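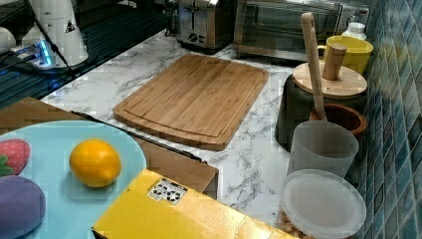

We passed 1,996 kitchen examples for Nuna on Wednesday. An example is one short task, start to finish, with a written instruction attached. The cutting board gets a new angle between takes so the policy can't memorize one spot. The citrus fruit on the blue plate is for "put the fruit on the board."

Tia Stockdale threw out 18 from the last batch. Most had the wrong instruction attached, and a few stopped before the arm let go.

Failed grasps stay in if the arm recovers – we tag those separately.

Next up is 200 more with the lights turned down. Sachiko Kikuchi is writing the instructions, 13 wordings per task.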